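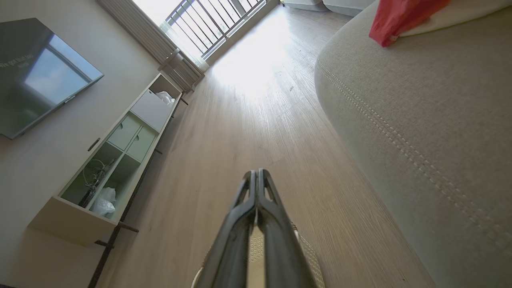 Wrist camera view, between the cabinet and the sofa.

Ernberg Home Robotics Project: Frequently Asked Questions

6 min read

Last updated 26 April 2023

What is the project?

It is a student project course with a competition at the end. Teams collect demonstrations of tidying tasks in a furnished room, train a policy on them, and run the policy in the Trostora round in August. The course carries credit. The Trostora round does not, and entering it is optional.

Who can join?

Any enrolled Ernberg student who has passed the introductory programming course. There are 17 places. Mechanical experience is useful but not required. Students who have taken the controls elective can skip the first two labs and should say so on the sign-up form.

What is the task this term?

Floor pickup. Soft items start on the floor or on low furniture and have to end up in a basket. A run counts as complete when the items are fully inside the rim and both grippers are open and clear of it. Moving the basket is allowed. Tipping it over ends the run.

How is the data collected?

By teleoperation. One student drives both arms and a second keeps the log. Each pair records for one session, then trades roles. Head and wrist video are saved together with joint positions and gripper width. Check that all streams are running before the first episode of a session – an episode with a missing stream is deleted at upload and does not count toward the team total.

How many episodes does a team need?

The shared set has to reach 700 accepted episodes before training opens. An episode is accepted if it starts from the rest pose, contains one task, and ends with a success or failure mark. Failed attempts are kept. Do not delete them to improve the numbers.

Should the basket stay in the same place?

No. Change its position and heading between episodes, and write the new placement in the log. Last term's policies learned one basket position and reached for it even after the basket had been moved. The sofa and other large pieces stay where they are for the whole session. 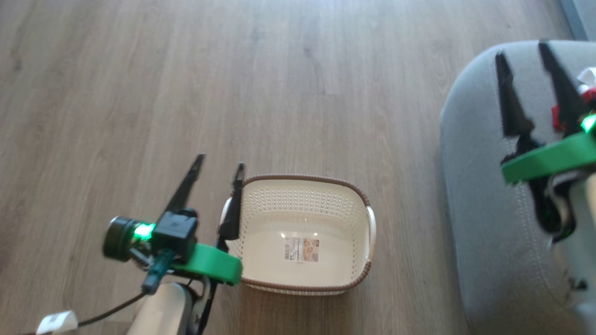
One comment left on the draft of this page asked for a stricter rule: placements drawn from a list before the session starts, so that drivers stop setting the basket where the left arm likes it. The same comment noted that almost every log from the first week had the basket on the left.

The list has been added to the Pledlow folder, along with a short script that prints a placement for each episode. Using it is required from now on. Teams that recorded earlier sessions without it do not need to redo them.

Which arm should pick up the item?

The nearer one. Handing an item from one arm to the other is allowed but has to be marked in the log as a separate task type. Do not mix handovers and direct picks under one label.

Why is the wrist view so different from the head view?

The wrist cameras sit close to the fingers and lose sight of the wider room during a low reach. The head camera keeps the layout but may have an arm between it and the item. The baseline model takes all views at the same resolution. Teams may drop a view in their own model if the report includes a comparison with and without it.

How close to furniture can the gripper work?

Fingertips may touch upholstery. They may not push it. Approach low furniture with the fingers open and slow down over the last part of the reach. 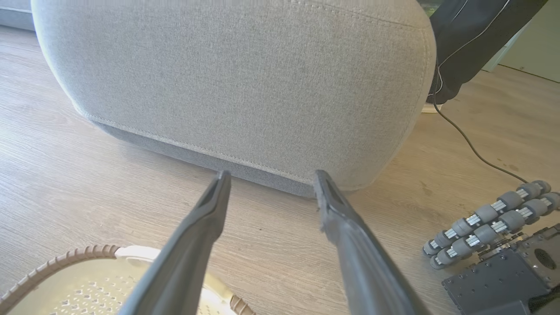
If a fingertip catches on a seam, stop, open the gripper and back out along the path used to come in. Twisting the wrist to get free has damaged finger pads before. Replacement pads are in the Shehu cabinet, second drawer. Sign for them.

What about lighting?

Record the blinds or curtain setting at the start of each session. Direct sun on the floor can wash out the wrist image. These episodes are still accepted, and some are wanted in the set, but the lighting field must be filled in.

Can teams use their own grippers?

Not for the shared data set. For the Trostora round, custom fingertips are allowed if they fit the standard mount and the drawing is turned in with the entry form. Motor and housing changes are not allowed.

Who owns the code?

Students keep the rights to what they write. The shared data set stays with the course and may be used in reports and theses with the usual citation line, found in the Pledlow folder.

How do I sign up?

Use the form on the course page. Pairs can apply together, in which case each person sends a form and lists the other.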